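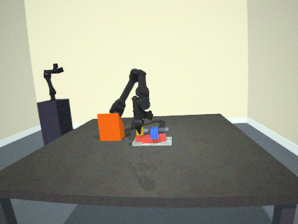
Slide 4: why we started tagging turtles at Hesau

Okay, so quick show of hands, who has ever tried to read a tag on a wet flipper? Right. It's awful!

Start with the August count. We walked the beach every night and logged 2235 tracks (not turtles, tracks, please don't quote me wrong like last year). 1000 of those were old ones we'd probably walked past twice. So I was pretty grumpy by the end of the month.

Slide 5: the permit bit

I'll keep this short, I promise. Anything that leaves the country needs paperwork, and yes, that means a skin sample the size of a lentil. We sent 200 samples to the lab at Watkins and the first box sat at customs in Fornik because I'd written the common name on the form and left off the Latin one. My fault entirely. Write both, every time, on every tube.

(Pause here, someone always has a customs story.)

Slide 6: Clineo

This is our shared sightings list. Go slow on this one, the login page confuses people. Show the search by shell pattern first, then the map. If the wifi is bad, skip the map and take questions.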